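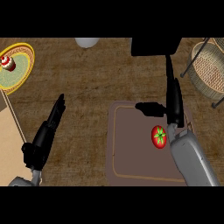 Blog > Alltag > Stoffwechsel

Seit März esse ich eiweißarm. Bei mir wurde erst als Erwachsenem eine milde Störung im Harnstoffzyklus festgestellt, nach Jahren mit Kopfschmerzen und Übelkeit, vor allem nach großen Fleischportionen. Der Ammoniakwert war erhöht, den Rest klärte das Labor über Aminosäuren im Plasma und einen Gentest.

Im Alltag heißt das vor allem wiegen und aufschreiben. Das Brot kommt von der Bäckerei Pichler, die 14 Tage im Voraus eine Bestellung will und dann 600 Gramm schwere Laibe aus Weizenstärke backt. Frisch ist es gut, am dritten Tag muss es in den Toaster.

Schwieriger sind Infekte. Bei Fieber baut der Körper eigenes Eiweiß ab, dann gilt mein Notfallplan: kein Eiweiß, viel Kohlenhydrate, früh in die Klinik. Der Plan liegt im Portemonnaie – eine Kopie hat mein Büro.

Nächsten Monat ist wieder Blutabnahme. Bis dahin probiere ich die Nudeln von Cinda, die mir in der Ambulanz empfohlen wurden.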